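4.3 Loading the Two-Tier Pantry Shelf

This section applies to the Perkora two-tier shelf after it has been fixed to the wall as described in Section 4.2. It covers the placement of dry groceries in bags, boxes and tall packages. 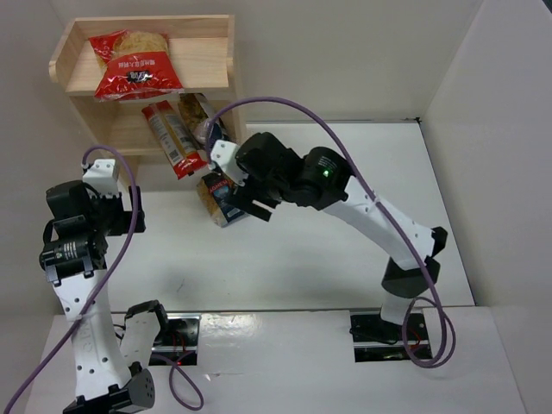
Before loading, confirm that both mounting screws are fully tightened and that the shelf does not move when pressed lightly by hand. Wipe the boards with a dry cloth. The wood is supplied unfinished and will absorb spills, so liquid cleaners must not be used.

Loading the lower compartment

1. Remove all items from the compartment and from the surface directly in front of it.
2. Place boxed goods, such as pasta, first. Set each box with its longest side flat and its label facing out.
3. Stand tall packages against a side wall of the compartment. A package that is too tall to stand upright must be laid flat. Do not leave it leaning with its lower end outside the compartment.
4. Place clear bags of dry food in the remaining space. Fold the top of each opened bag twice and close it with a clip.
5. Check that nothing extends past the front edge.

NOTE: Brittle foods should be placed last and should not support the weight of a box.

Loading the upper board

1. Lay snack bags flat between the raised side panels, with the sealed end toward the wall.
2. Push each bag back until no part of it hangs over the front edge of the board.
3. Keep to a single layer. Stacked bags slide easily - the side panels do not hold items in at the front.

CAUTION: Do not place glass jars or cans on the upper board. The side panels are not handles. Do not lift or pull the shelf by them.

CAUTION: Do not store groceries within 46 cm of a heater or cooking surface.

Routine care

Once a month, empty both tiers and brush out crumbs. Inspect the wood for stains and the wall fixings for looseness. If a screw cannot be tightened, unload the shelf and stop using it until the fixing has been replaced.

Replacement screws and wall plugs are supplied by Candberg as kit 3733. Requests should be addressed to Huguette Turcotte, Parts Desk, and should state the shelf model and the wall type.

For use with the Wunholm divider, see Section 4.4.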